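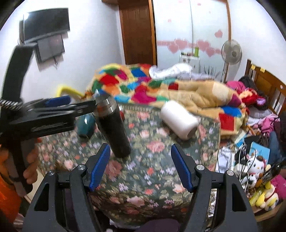
Tudo em cima da cama: um método de arrumação para quartos pequenos

Relatório final – Oficina de Projeto em Espaços Domésticos, Escola Rarmont
Hema Kaimal e Yuzhen Hao

Imprimir | Enviar por e-mail
662 compartilhamentos

1. De onde veio o tema

A proposta da oficina pedia um problema doméstico que coubesse num semestre e num cômodo. Passamos um bom tempo discutindo cozinhas (a Yuzhen queria muito trabalhar com gavetas de talheres!) até percebermos que, no quarto que usamos para estudar, já havia um problema excelente à nossa espera. A cama ocupa quase toda a largura livre. Não cabe uma mesa. Quando alguém resolve arrumar o quarto, a única superfície grande e plana é o colchão, e tudo acaba indo parar ali: garrafas, roupas, cobertas, coisas de banheiro.

Nossa pergunta ficou assim: a cama pode funcionar como bancada de triagem sem virar mais um lugar de acúmulo? Achamos que sim, e o trabalho foi descobrir em que condições.

2. O quarto e as coisas

A cama é de madeira, com cabeceira de ripas verticais e parafusos decorativos redondos. Gostamos demais dessa cabeceira, que aguenta de tudo: pano pendurado, roupa encostada, bilhete colado no travessão de cima. A colcha é florida, de fundo verde com rosas grandes, e por cima costuma ficar amontoada a coberta de retalhos, que é pesada e volumosa. A televisão fica presa na parede, virada para a cama, com os cabos descendo soltos. Os cabos ficaram fora do nosso escopo, embora os dois colegas que leram a primeira versão tenham reclamado disso, com razão.

Dividimos as coisas em quatro famílias:

Recipientes de beber – garrafas térmicas, copos, canecas.
Panos grandes – coberta, lençóis, fronhas.
Roupas – limpas, para lavar, "vestir de novo".
Avulsos – rolos de papel, bolsinhas, brinquedos de pelúcia, tudo o que não entra nas anteriores.

A família dos avulsos cresceu muito mais do que prevíamos. No começo, tínhamos pensado nela como uma sobra e reservado um cantinho do colchão. Na segunda sessão já pedia um terço da cama.

3. Como trabalhamos

Fizemos 6 sessões em fevereiro, sempre no fim da tarde, que era quando o quarto estava livre. Cada sessão tinha 2 etapas: primeiro trazer para a cama e agrupar, depois levar cada grupo para o lugar definitivo. Uma de nós movia os objetos e a outra anotava a ordem, o lado da cama e as hesitações. Consideramos hesitação qualquer momento em que a pessoa fica com o objeto suspenso, sem saber onde pousar.

As hesitações viraram a parte mais divertida do projeto! Uma camiseta quase nunca causa dúvida, porque pode cair em qualquer posição. Já uma garrafa fica um tempão no ar. Em pé ela balança com o colchão, deitada ela rola, e quem está segurando pensa nisso tudo antes de soltar.

A ordem que usamos nas duas primeiras sessões era panos, roupas, recipientes, avulsos. Parecia lógica, do maior para o menor. O resultado foi ruim: a coberta de retalhos tomava o meio e os objetos pequenos sumiam nas dobras. A partir da terceira sessão, empurramos a coberta inteira para a cabeceira antes de qualquer outra coisa e deixamos a parte dos pés livre para os objetos duros. Essa mudança simples transformou o trabalho.

4. O grupo dos recipientes

Escolhemos os recipientes de beber como estudo mais detalhado. São objetos que migram para o quarto um por um e nunca voltam juntos para a cozinha, e cada um tem uma forma diferente, o que é ótimo para testar arranjos numa superfície macia.
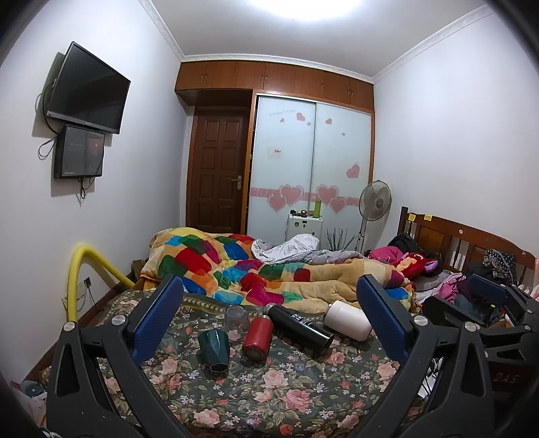 Tempo de leitura: 6 minutos | 1019 palavras

Com cinco peças reunidas na colcha já dá para ver quase todas as questões que discutimos em aula. O copo de vidro ficou de boca para baixo, que foi a posição mais estável que encontramos para ele no colchão: a borda afunda um pouco no tecido e ele fica firme. A caneca hexagonal, de cerâmica azul-petróleo escura, tomba com facilidade, mas tem uma virtude enorme – deitada, apoia-se numa das faces e não sai do lugar. Ficamos encantadas com isso. As garrafas são o caso oposto. A vermelha, a preta de etiqueta branca e a branca cilíndrica deitam bem, só que qualquer joelho apoiado na cama faz as três procurarem o ponto mais baixo.

Testamos três arranjos:

Em fila, paralelas à borda. Bonito e pouco prático. Quando uma rola, encosta na seguinte e a fila inteira anda.

Em pé, encostadas na coberta. Funcionou com a cama parada. Assim que alguém se senta, acabou.

Em cacho, deitadas em ângulos diferentes. Foi o nosso preferido. As garrafas travam umas nas outras, e o copo e a caneca ficam do lado de fora, onde a mão chega primeiro. Recomendamos sempre tirar o vidro antes e levá-lo separado.

Sobre a cor: a colcha é muito estampada, e tínhamos medo de que os objetos se confundissem com as flores. Para nós, a garrafa vermelha foi sempre a mais rápida de achar, mesmo perto dos retalhos coloridos. Perdemos de vista mais vezes a caneca escura, que conversa demais com o verde do fundo. Nosso orientador, o professor Kontogiannis, sugeriu estender uma toalha lisa na área de triagem. Experimentamos na última sessão e a diferença foi nítida, inclusive para as coisas miúdas.

5. Os panos e a cabeceira

A coberta de retalhos merece um parágrafo próprio. Ela é a maior peça do quarto e também a mais alegre, com seus quadros vermelhos, azuis, verdes e laranja, e nenhuma das duas queria guardá-la no armário. Amontoada, ocupa muito espaço. Dobrada em quatro, forma um bloco alto que serve de parede para segurar o resto, e foi assim que passamos a usá-la.

O lençol solto é outro caso. Jogado por cima da coberta, ele escorrega e cobre os objetos vizinhos. Nossa regra: lençol se dobra na hora em que é tocado, sem passar por grupo nenhum. Foi a única exceção que abrimos ao método e recomendamos fortemente.

Quanto às roupas, a cabeceira virou destino intermediário. Encostar ali a pilha de "vestir de novo" libera o colchão e mantém tudo à vista. O risco é conhecido por qualquer estudante: a pilha fica. Na quinta sessão ela ainda tinha peças da terceira, e tivemos de combinar um limite, que é o travessão de cima. Passou da madeira, tem que descer e ser separada.

6. O que funcionou e o que faríamos diferente

O método cabe numa folha:

Afastar a coberta para a cabeceira, dobrada.
Estender uma toalha lisa na parte dos pés.
Trazer primeiro os recipientes, em cacho, com o vidro por fora.
Levar os recipientes à cozinha antes de abrir o grupo das roupas.
Roupas em seguida, avulsos por último.
Não se sentar na cama até o fim!

O quarto passo foi o mais difícil de cumprir. Dá vontade de juntar tudo antes de levar qualquer coisa, e é justamente aí que a cama enche. Com um grupo de cada vez, terminamos as três últimas sessões com o colchão livre.

Faltou medir melhor o tempo. Nossas anotações têm hora de início, mas em duas sessões esquecemos de registrar a hora do fim, e por isso preferimos não apresentar médias. Também ficou de fora uma comparação com outro quarto. A residência Futden ofereceu um cômodo com beliche, que seria um desafio fantástico (onde se faz a triagem quando a cama de baixo mal deixa a pessoa ficar sentada?), e esperamos aceitar o convite no próximo semestre.

Gostaríamos ainda de desenhar uma caixa baixa, de bordas macias, própria para levar os recipientes deitados até a pia. A Hema já tem três esboços. O mais promissor usa divisórias móveis de feltro e acomoda a caneca hexagonal num canto só dela.

7. Agradecimentos

Ao professor Kontogiannis, pela ideia da toalha e pela paciência com as nossas tabelas de hesitação. À turma da oficina, que leu tudo em voz alta conosco. O relatório será apresentado na mostra Fekgate, junto com a folha do método impressa para quem quiser levar.

Imprimir | Enviar por e-mail | 2 comentários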